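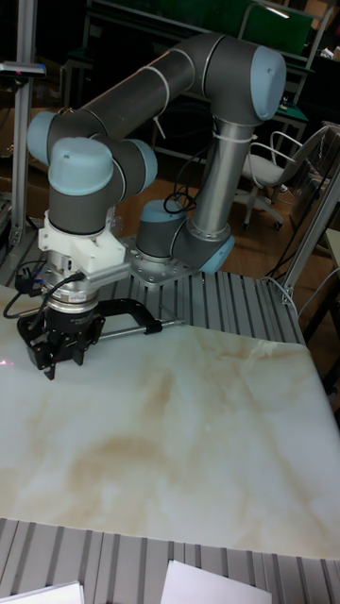 The gripper over the marble-patterned surface.

Honia: frequently asked questions

These are the questions we get most often about the Honia touchdown method. They come from other labs, from students who want to try the code, and from people who saw the talk in March. If you haven't read the short paper, most of this should still make sense.

What is Honia?

Honia is a way of lowering a robot gripper onto a flat, shiny surface without knowing the exact height of that surface beforehand. The arm comes down quickly through open space, slows at the right moment and makes a light contact. The method decides when to slow down, how slow to go, and when contact has been made.

Why is a shiny surface a problem?

Depth cameras work best on matt surfaces with some texture. Polished stone, glazed tile and glossy board reflect the room back at the sensor, so the depth reading has holes in it or is wrong by a fair amount. A pattern such as veining helps in places and misleads in others. If the robot trusts a reading that is too low, it arrives at the surface faster than it should.

How does the method work?

Each descent has two parts. In the first part a small network looks at the depth reading and guesses the remaining distance, along with how far that guess could be off. The speed is set from the worst case, so a confident guess gives a fast descent and a doubtful one gives a slow descent.

The second part starts when the worst case falls below 30 mm. From there the depth reading is ignored. The arm moves at a fixed slow speed and a separate detector watches the joint currents for the change that comes with contact. When it sees it, the arm stops and backs off slightly.

Why ignore the camera for the last stretch?

Because it was doing harm. Our early version blended the two sources all the way down, and the blend was worse than the joint currents alone once the fingers were close. Close up, the fingers themselves show in the reflection. We spent a long time trying to mask them out before Nabila Pillai suggested simply dropping the depth reading at a fixed distance. It is a crude rule, and we kept it.

What data was used?

We recorded 3,145 descents. Of these, 589 were held back for testing and never used in training or for choosing settings. The test set was split off by position on the surface, so the network was tested over areas it had not been lowered onto before. Descents that were stopped by hand are included in the totals and marked as such in the log.

Is that enough data?

For one arm and one type of gripper, it seems to be. The error on the held-back set had stopped improving well before we finished recording. We carried on to get better coverage near the edges of the surface, which is still the weakest area.

What were the results?

Compared with a fixed slow descent, Honia was clearly faster and touched down with much the same force. Compared with a descent that trusts the depth camera outright, it was slower, but it avoided the hard landings. The full tables are in the paper, including the descents where it did badly. We would rather people read those than quote an average from a FAQ.

When does it fail?

There are three cases we know of.

Near an edge, the depth reading mixes the surface with whatever lies beneath it, and the network becomes sure of a distance that is too large. This is the most serious one.

If the lighting changes a lot during a descent, the guess can jump. The speed limit on the arm covers most of this, but the motion looks uneven and takes longer.

If something light is lying on the surface, such as a sheet of paper, the detector can't tell the difference between touching the paper and touching what is under it. For our purposes that doesn't matter. It may matter for yours.

Does it need a force sensor?

No. The contact detector uses the joint currents that the arm's controller already reports. A proper force sensor at the wrist would give a cleaner signal, and if you have one you should use it. Ridwan Wijaya has written a short note on how to swap the input, and it is in the same folder as the code. 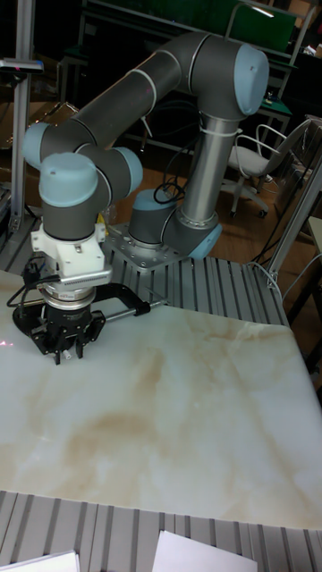

Teresa Keogh wrote to say that joint currents drift as an arm warms up, and that a threshold set in the morning would be no good by the afternoon. She asked whether we had allowed for this or had just been lucky with the time of day.

We had allowed for some of it. The detector looks at the change in current over a short window, so slow drift mostly drops out. What does not drop out is the extra noise from a cold joint. In the first descents of a session the detector was more likely to fire early, while the fingers were still above the surface. We now run a short warm-up routine before recording anything, and the paper says so in its methods section. We have not tested the method on a cold arm in any careful way, and Teresa is right that somebody should.

Can I use a different arm?

Yes, but you will need to record your own descents for the contact detector. Current signals vary a good deal between arms, even between two of the same model. The depth network carries over better. Américo Sequeira tried it on a second arm without retraining and found the distance guesses usable, though the network was less sure of itself and so the descents were slower.

Can I use a different gripper?

Usually. The fixed distance at which the depth reading is dropped depends on how far the fingers stick out and how much of them the camera picks up. Measure your own before you change the setting. Anything mounted to the side of the gripper should be included in the collision model as well, or you may clear the surface with the fingers and catch it with something else.

What about soft or curved surfaces?

Neither has been tried properly. A soft surface gives a gentle rise in current and the detector is looking for a sharp one. Curved surfaces would need the arm to choose an angle of approach, and Honia always comes straight down.

How is it related to Kidico?

Kidico is the logging tool we used to record the descents. It was written before Honia and can be used on its own. You don't need it to run the method, but the training script expects files in its format. There is a converter for plain tables - it is slow, and it is fussy about column names.

Why is the baseline so simple?

A reviewer asked this too. We compared against a fixed slow descent because it is what most people do when they don't trust their camera. We also compared against the Pattinasarany filter, which smooths the depth reading before using it. On matt surfaces the filter does well and there is little reason to use anything else. On glossy ones it smooths over the holes, and the result looks more reliable than it is.

Can I have the data?

Yes, for research use. Write to Ikhsan Yusof at the project address and say what you plan to do with it. The depth recordings are large, so please say if you only want the joint currents and the results log. The held-back set comes as a separate download.

I found a mistake in the code. Where do I send it?

Open an issue in the repository if you can, and attach the log file from the run. If the mistake affects a number in the paper, please email Ikhsan as well so that we can check it against the original logs. Corrections are listed at the bottom of the project page.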